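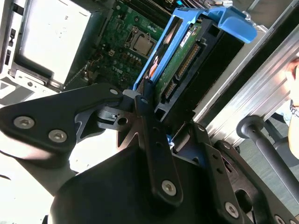 Home Posts Replies Media About

Dymphna Kavanagh
January, 6:40 a.m.

Week two of keeping the drive-swap cell at Plarau alive. The job: arm takes a hard drive in its blue caddy, puts it in the bay of an open PC, goes and gets the next one. A child could do it. We do not employ children, so we have this.

Gripper first. Hex screws all over it, and every one of them has an opinion about staying in. The ones on the finger plates are the worst. I put a paint mark across each head and onto the plate, so a glance before the shift tells me who has been wandering.

Blue threadlocker, the medium stuff. Whoever was here before me used the permanent kind on one link and I spent a lunch break with a heat gun and some language.

The hinge pins get a wipe and one drop of light oil. One. I found the old maintenance sheet and it said "oil generously," which explains the state of the motherboard in the spares bin.

Now the fingers. They hold the caddy by its sides. The drive rides along with its circuit board and its little gold contacts out in the open, so if the grip creeps over the rail you are squeezing the expensive part. Check finger travel with an empty caddy. Please. An empty caddy.

Then alignment. The chassis sits against an aluminum rail and everyone trusts the rail. I trusted the rail. The rail had moved the width of a fingernail because somebody leaned on it to tie a shoe. Hello Dimas.

So now: loosen the chassis stop, push it home by hand, tighten, then run the arm to the mouth of the bay at crawl speed and look. If the caddy is not square to the slot, re-teach the point. Do not bend the sheet metal until it agrees with you. (Hello again Dimas.)

Force limit on the push was set to 800 in the controller. 800 what, the screen doesn't say. I brought it down to 100 and the caddies stopped creaking. Vikalon support has had my question about units since before the holidays.

Last thing, the wrist camera. Wipe the lens with a clean cloth, never the sleeve you just used on the hinge pins. I lost 4 hours to a "vision fault" that was my own cuff.

Coffee, then the cable guide.

Comments

Nivaldo Aguiar: Ours was set to 800 too. I assumed someone had a reason.

Ea Dalsgaard: What paint do you use for the marks? Mine flakes.

Dymphna Kavanagh: Nail polish, the cheapest orange they had.

Dimas Tarigan: It was a very long shoelace.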